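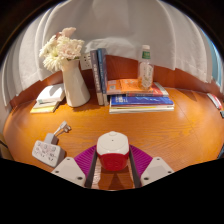

Requester came back on the ticket to say that the call had dropped again, same point as the last ones, and that the other party heard it go silent first and then got a busy tone. Requester also asked whether moving the desk phone to the other wall jack would help. Please leave the phone on its current jack until we have a capture.

Ticket: 829
Site: Hokholm
Subject: Outbound calls disconnect after 11 minutes
Category: Voice / SIP
Priority: Normal, raised to High
Status: Closed, pending config review at Castillo

Original report
Outside calls cut off partway through. Inbound calls do not seem to be affected. Internal calls are fine. Started some time in August, exact day not known. Phone does not reboot, the display just goes back to idle. Redialing works right away and the new call lasts the same length of time before it drops.

Environment
Phones at Hokholm register over UDP to the Zanik phone server, which is hosted off site. The Hokholm router is a Ristau unit, supplied with the line, and does NAT for the voice VLAN as well as for data. Castillo has the same phones on the same Zanik server, but behind an older Ristau model. No drops reported from Castillo.

Log

Tuesday, 8:40 a.m.
Called out from the test extension to the time service and let it run. Dropped at 11 minutes. Repeated with a cell phone as the far end. Dropped at 11 minutes. Repeated with the handset muted the whole time, in case of a silence timeout. No change. A drop this regular does not look like packet loss or a bad cable. Switch port counters checked anyway: no errors, no link flaps, PoE steady.

9:25 a.m.
Inbound call from cell to the test extension held well past the mark and was hung up by hand. So direction matters. Noted that the server uses one trunk for both directions and the codec negotiated is the same.

9:50 a.m.
Pulled the call records from Zanik. Every dropped call shows the disconnect coming from the server side. Release cause on the trunk leg is "normal clearing." Release cause on the phone leg is "recovery on timer expiry." The carrier can be ruled out. The server is giving up on the phone leg and then clearing the trunk leg politely, so from the carrier's end it looks like somebody hung up.

10:15 a.m.
Session timers are on in the outbound profile and off in the inbound profile. That accounts for the direction. With the timer on, the server sends a re-INVITE partway through the call to confirm that the phone is still there. If it gets no answer after the usual retransmissions, it clears the call.

It does not account for the phone failing to answer. The same profile is applied to Castillo.

10:30 a.m.
Mirrored the phone's switch port and started a capture. Placed a call. Started a second capture on the server for the same call.

On the server: re-INVITE goes out, is retransmitted several times with the interval growing as it should, nothing comes back. Not even a 100 Trying. BYE follows, also unanswered.

On the phone side: nothing arrives. No re-INVITE, no BYE. The phone goes on sending audio until it notices that the return stream has stopped, and only then goes idle. This matches the requester's account that the far end was lost before the display changed.

The message is lost between the server and the phone. The router is the only thing we manage in that gap.

11:05 a.m.
Compared the INVITE as sent by the phone with the INVITE as received by the server.

Contact header as sent: private address, port 5060.
Contact header as received: public address, port 2661.

Something is rewriting the SIP payload as well as the IP header. The server has its own NAT handling and expects to see the private address in Contact. When it does, it ignores Contact and replies to the source address and port of the registration, which the phone keeps open with its keepalives. When Contact already holds a public address, the server takes it at face value and sends in-dialog requests there.

Port 2661 is not the port the registration came from. It was opened by the router for this one call. The phone sends no keepalives through it, so the mapping ages out while the call is up. Audio has its own mappings and is not touched, hence good audio right up to the drop.

11:20 a.m.
Same comparison on a Castillo phone. Contact arrives at the server unmodified. No rewriting there.

11:30 a.m.
Logged in to the Hokholm router. Under Firewall > Application Helpers the SIP helper shows as Disabled. It was disabled when the site went live and the change record confirms it.

Running config from the command line shows the helper loaded. The web page and the running config do not agree. Firmware on the router is newer than the one in our records. Ristau pushes updates to this model over the line overnight unless the option is turned off, and the option was left at its default here. The older model at Castillo has no such option and is still on its original firmware.

Cannot say for certain that the update loaded the helper. The timing fits the report.

11:45 a.m.
Toggled the helper to Enabled, saved, toggled to Disabled, saved. Running config still shows it loaded. Unloaded it from the command line. Gone from the running config. Cleared the connection table for the voice VLAN so that the phones would not go on using old mappings. Phones re-registered by themselves, no restart needed.

11:50 a.m.
Test call from the test extension. Contact arrives as a private address. Re-INVITE reaches the phone, phone answers 100 Trying and then 200 OK, call stays up. Left running.

12:35 p.m.
Test call still up. Hung up by hand. Call record shows normal clearing on both legs.

12:40 p.m.
Rebooted the router with the site's agreement, to see whether the change survives. It does not. Helper is loaded again after boot, web page still says Disabled. Unloaded it again by hand so that the site could work in the meantime.

1:30 p.m.
Opened a case with Ristau support. Sent the running config, a screen capture of the helper page and both traces. Asked for either a fix or a supported way to keep the helper unloaded across reboots.

2:10 p.m.
Considered turning session timers off in the outbound profile. Decided against it. The profile is shared, and without the timer a phone that loses power mid-call leaves the trunk channel open until someone clears it. That was the reason the timer was put on in the first place. BYE from the far end would also still fail to reach the Hokholm phones, so a user would have to notice the dead line and hang up.

Considered moving SIP to TCP. Works with these phones, and the helper on this firmware only looks at UDP 5060 according to its own help text. Not tested at this stage.

Considered moving the phones to a different local and server port. The server listens on one alternate UDP port already, used for softphones. This is the smallest change and can be undone from the provisioning template.

2:30 p.m.
Pushed the alternate port to the test extension only. Reloaded the helper on purpose. Placed an outbound call. Contact arrives unmodified, re-INVITE answered, call stays up past the mark. The helper does not touch traffic on the alternate port.

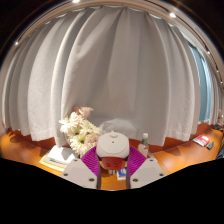

Voice and Network Support: Open Tickets / Closed Tickets / Known Issues

829, continued

2:55 p.m.
Pushed the alternate port to the rest of the Hokholm phones in the provisioning template. Phones pick it up on the next check-in or on restart. Asked the site to restart any phone that was needed for a long call before then.

3:40 p.m.
All Hokholm extensions registered on the alternate port except the door intercom. The intercom is not provisioned from the template and has to be set by hand through its own web page. Its calls are short and it only dials internal extensions, so it is not affected by this fault. Left on 5060. Noted in the site record so that it is not mistaken for an oversight.

3:50 p.m.
Voicemail lamp stopped working on the test extension after the port change. Message count on the display was correct but the lamp stayed off. The subscription for message waiting still pointed at the old port, in a separate field of the template. Corrected and pushed again. Lamp works.

4:15 p.m.
Requester placed an outside call at our request and kept it up well past the earlier limit. No drop. Requester confirmed and agreed to closure.

Reply from Ristau support, copied from their case
Behavior confirmed on this firmware. The setting on the helper page is saved but is not read at boot. No release date for a correction. Suggested workaround is to unload the helper after each restart. We will not be relying on that.

Cause
SIP helper on the Hokholm router active in spite of being disabled in the web interface. Helper rewrote the Contact header to a short-lived mapping. Session refresh from the server went to a mapping that no longer existed, and the server cleared the call on timer expiry.

Resolution
Phones moved to the alternate SIP port. Automatic firmware updates turned off on the Hokholm router. Session timer settings left as they were.

Follow-up
Castillo is due to get the newer router model. Apply the alternate port to the Castillo template before the swap, including the message waiting field. Check the running config on the new unit from the command line and do not go by the web page.

Known Issues page updated. Search terms added: call drops same time every call, outbound only, Contact rewritten, timer expiry.

Reopening
If a Hokholm phone drops a call again, add a note here with the extension, the time of the call and whether it was inbound or outbound. Do not factory reset the phone first. A reset clears the local log and puts the phone back on 5060 until it has fetched the template.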